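Ustent Adds Two-Tier Shoe Rack to Inik Entryway Line

2021-04-03 -- Ustent has released a two-tier shoe rack under its Inik line of small-space storage. The unit carries model number 443 and ships flat in one carton.

The Inik rack uses light oak-colored wooden shelves on black metal uprights. Holes are punched along the uprights at regular intervals, so shelf height can be set for slides, sneakers or ankle boots. A wooden panel closes the back of the upper shelf. Assembly takes one screwdriver, which is not included.

Each shelf is meant for everyday shoes stored side by side. Ustent recommends three single slides per shelf at most -- wider soles may reach past the front edge. 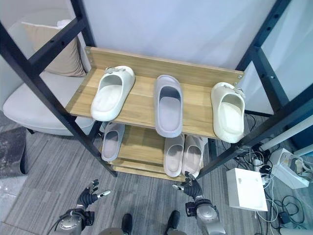

Shelf screws should be tightened again after four weeks of use. Replacement shelves and back panels can be ordered separately through Dhillon, which handles parts for the full line.

The rack is available in April from Dhillon and at the Tistemari showroom. A taller version with 4 shelves is in development.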